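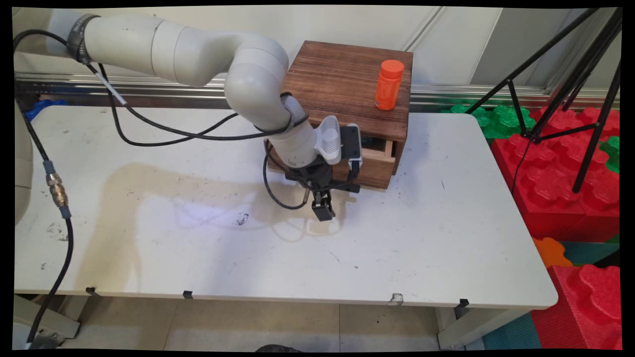
Small cabinet with a dark stain, on a white table.

Furniture Finishing 1 – Handout 5: Stains and Topcoats
Instructor: Emlyn Parry
Nistcombe evening program

Read this before the September bench session. We will go straight to sample boards, so the vocabulary needs to be familiar by then.

1. What a stain does

A stain changes the color of wood. It gives very little protection. Most stains on our shelf contain pigment, dye, or both. Pigment is ground solid color that sits in pores and scratches. Dye dissolves in its carrier and colors the fibers more evenly. On open-grained woods such as oak and ash, pigment makes the grain stand out. On maple, which has tiny pores, pigment has little to hold on to and a dark color is easier to reach with dye.

Pigment also shows up every mistake in sanding. Cross-grain scratches that you cannot see on bare wood turn into dark lines. Wipe the bare piece with mineral spirits under a low side light and mark the scratches in pencil. Let the spirits evaporate before you sand again.

2. Sanding

Start at 80 grit only if there are mill marks or old finish to remove. Go to 120, then 150, and stop at 180 for most stains. Going finer closes the surface and gives a lighter color. End grain drinks more stain than face grain, so take it one grit further than the rest. Vacuum between grits.

3. Blotching

Pine, cherry, birch and maple absorb stain unevenly. Three common ways to deal with this:

– A wash coat of thinned shellac, sanded lightly when dry.
– Gel stain, which is thick and stays near the surface.
– Color in the topcoat (toner), sprayed in thin passes.

A wash coat lightens the final color. Make the sample board with the same wash coat you plan to use on the piece, from the same batch.

4. Applying oil stain

Stir the can from the bottom. Do not shake it. Flood the surface with a rag or brush, wait 5 minutes, and wipe off everything that will come off, finishing with the grain. Do one panel or side at a time. Take doors off and remove hinges and knobs first. Inside corners collect stain, and a dry brush gets it out better than a rag.

A second coat darkens the color a little. A third rarely does much. If you need a much darker result, change the stain or use dye first.

Oily rags can heat up and catch fire by themselves. Lay them flat outdoors to dry or put them in the metal can with water. Do not leave them in a pile on the bench, even during the break.

5. Topcoats

Oil-based varnish is tough and adds an amber tone. Water-based finish dries fast and stays nearly clear. Shellac is easy to repair but is damaged by alcohol and heat. Let oil stain dry overnight before varnish, and longer before a water-based coat – check the can.

For next time

Bring two sample boards sanded to 180, one softwood and one hardwood. Write the wood and grit on the back. Yung-ching Kao has the sign-up sheet for the spray booth. Anyone who missed Handout 4 can get it from Sum-yee Kuo.

235 views · 5 comments · Share
Nistcombe Evening Program – Contact – Back to top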